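Sprechernotizen, Teil 2: Wenn der Kunde mitzeichnet
Werkstattabend Goldschmiede Binda

Begrüßung kurz halten, die Leute haben schon gesessen.

Einstieg mit dem Ring von So-yul Kang. Sie kam im Februar mit einer Skizze auf einem Kassenbon. 24 Änderungen später hatten wir wieder den Kassenbon. Pause lassen, falls jemand lacht.

Dann zum Ablauf. Erstgespräch, Wachsmodell, Anprobe, Guss. Beim Wachsmodell länger bleiben, da entscheidet sich fast alles. Wer sagt »ein bisschen zarter«, meint meistens eine Ringschiene, die den ersten Händedruck nicht überlebt.

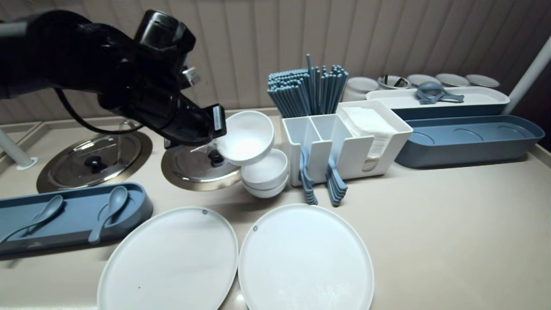
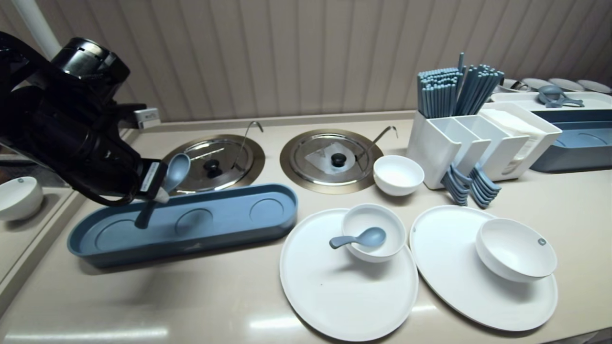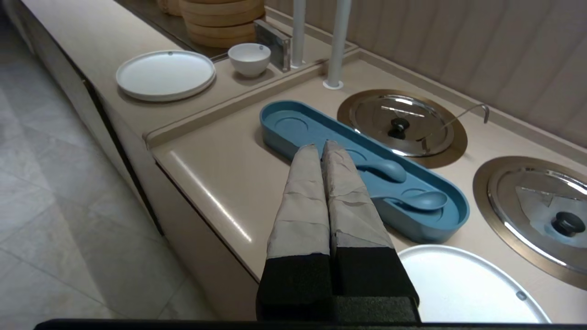
Zu den Steinen: Im Katalog von Thongsuk stehen 2721 Positionen. Bitte nie den ganzen Katalog auf den Tisch legen. Ich habe es einmal getan und den Laden an dem Abend sehr spät abgeschlossen. Vier Steine zeigen, einer davon darf hässlich sein – der wird dann gern genommen.

Altgold. Heikel, langsam sprechen. Omas Kette wiegt immer weniger als die Erinnerung an Oma. Vor den Augen der Kundin wiegen, Zettel mitgeben, erst dann über Legierungen reden.

Preis: Das Beispiel Pivau nehmen, Anhänger mit Zargenfassung, etwa 244 Euro reine Arbeitszeit. Nicht entschuldigen! Ich entschuldige mich seit Jahren und es hat noch keinen Anhänger billiger gemacht.

Falls Zeit bleibt, Armreif Forthorpe herumgehen lassen. Falls keine bleibt, trotzdem, und bitte nachsehen, ob er wieder zurückkommt.

Fragen. Die nach dem Weiten von Titanringen kommt bestimmt. Antwort: nein.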